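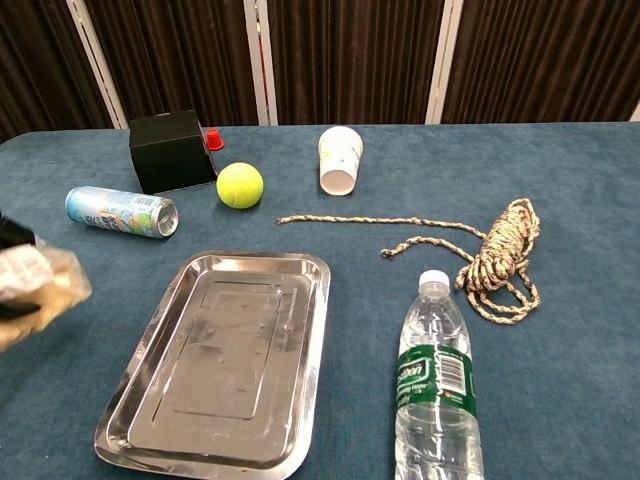
I've had the Zorska folding cart since April, and I've dragged it to enough flea markets, swap meets and church basement sales by now that I feel I can say something fair about it.

My old one was a two-wheeled thing from my mother-in-law that tipped over if you looked at it wrong (I once lost a whole set of juice glasses in a parking lot, and I still think about those glasses). So when Mwanahawa Ondieki, who has the table next to mine most Saturdays, let me push her Zorska around for a morning, I went home and ordered one that same night. It was $161 with shipping, and yes, I swallowed hard!

It comes nearly put together. You snap on the wheels, slide the handle into its sleeve and tighten two bolts with the little wrench they give you. The instructions are only drawings, and the one for the brake is upside down from how the part really sits, so go slow there. My neighbor Dalibor Sýkora spotted that before I did and saved me some bad language.

What I love is how it rolls. The wheels are big and soft, and they go over gravel and those awful metal door strips without shaking everything to bits. The sides fold flat, so it fits behind my front seats with the chairs on top. I've packed it with cast iron, paperbacks, a box of doorknobs and a sewing machine, all in one trip, and the bottom hasn't sagged.

Now for the grumbling. The handle has 3 heights, and the middle one slips on mine when I'm pulling uphill. I wrote to the company and they sent a new pin, which helped some. The canvas liner also holds onto dust like you wouldn't believe, and it has to be washed by hand and then takes forever to dry. And I do wish it came in something besides that mustard color.

If you only go out once or twice a summer, the smaller Langat cart would probably do you fine for less money. I tried one in the store and it steered nicely, though the sides felt low to me. For anybody hauling boxes every weekend, I'd get the Zorska again, and I'd order the spare pin along with it.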